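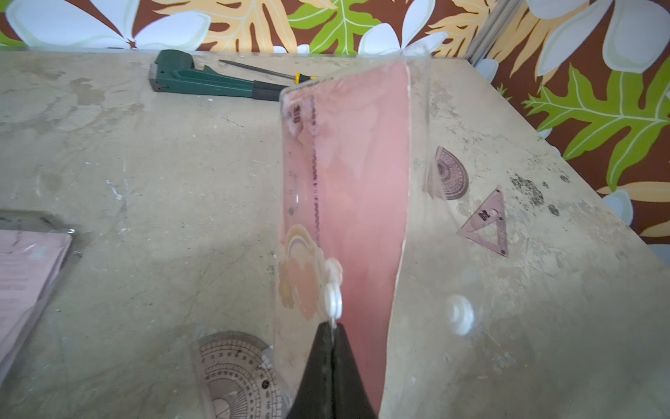

桌上的透明笔袋，里面衬着粉色

在学校办一次“剩饭称重周”：从借秤到贴出结果

去年十月，我们在Jurnov的学校第一次办称重周，前前后后手忙脚乱，连垃圾袋都买小了一号。今年又有几所学校写信来问怎么弄，我干脆把步骤慢慢写下来，想到哪儿说到哪儿，您挑用得上的看就好。

先说时间。称重连着做5天，少一天都可惜，因为每天菜不一样，炖豆子那天和炸鱼那天剩下的量能差出一大截。准备工作最好提前两周开始，尤其是要先跟食堂打招呼。厨房的师傅们一听“称剩饭”，难免觉得是来挑他们手艺的毛病，所以请您当面去说，坐下来喝杯茶，把话讲透：我们想知道的是孩子们盛了多少、吃了多少，谁做的菜都一样称。

要准备的东西不多：一台能称到30公斤的台秤，四只带盖的桶，厚一点的垃圾袋，橡胶手套，围裙，再加一本硬皮登记本。台秤我们是向Kuruc蔬菜铺借的，他们下午不怎么用，很爽快就答应了。四只桶分别贴上“主食”“蔬菜水果”“肉和鱼”“汤和酱汁”。汤一定要单独放，不然别的桶里全是水分，数字就没法看了（这一条是我们第一天吃的亏）。

接下来分组。我们去年有16个孩子报名，每天四个人轮班：两个站在桶边提醒同学分类，一个看秤，一个记数。站桶边的孩子要事先练一练怎么说话，笑着说“米饭倒这边，谢谢”就很好，千万别评论别人剩得多。有的孩子胃口小，有的那天不舒服，被人盯着盘子看心里会很难受的！低年级来吃饭的时候，最好有一位老师在旁边照应。

每天的流程大致是这样：

开饭前10分钟，把空桶套好袋子，逐个称一遍，记下空桶的重量。

用餐时间里桶不要挪动，满了就盖上，换备用的。

收餐以后，先称四只桶，减去空桶重量，写进登记本，当天的菜单也抄在旁边。

再问厨房要两个数：当天一共打了多少份饭，锅里没打出去的还有多少。没打出去的另外记一栏，别和盘子里剩的混在一起。

最后洗桶、擦秤、洗手。手套晾在通风的地方，第二天还要用呢。

算数的时候，用盘中剩余的总重除以当天的份数，就得到每人平均剩了多少克。我们去年头一天算出来大约19克面包，看着不起眼，可孩子们把一周的面包堆在一起想一想，自己就“哇”了一声。高年级的同学可以画折线图，低年级的画饼、画胡萝卜都行，画得大一点，贴在食堂门口，排队时人人看得见。

结果贴出去以后，趁热开个小会，请厨房的人也来。Vendula Machala老师带的那个班提了个主意：打饭时问一句“大份还是小份”，不够可以再添。办法很简单，厨房第二周就用上了。也有孩子提议取消炖豆子，这个没有通过。

至于桶里的剩饭怎么处理，请先问清楚当地的规定。盘子里剩下的熟食我们都交给Rundico的厨余车收走，没有拿去喂动物；削下来的生菜叶和果皮则送进了学校菜园的堆肥箱，和干树叶一层隔一层地铺。

如果您那边经费宽裕，想同时给社区食物银行募一点东西，可以在门口放一只收集箱，收米、面、豆子、罐头这类耐放的食品，收之前看一眼保质期。我们的箱子是和Hekia读书会合办的，他们出海报，我们出人手。

隔上两三个月再称一周，换汤不换药，桶还是那些桶，表格也照旧，这样前后两次才好对照。登记本请收在一个固定的地方，我们那本去年夹在乐谱柜里，找了好久才找着。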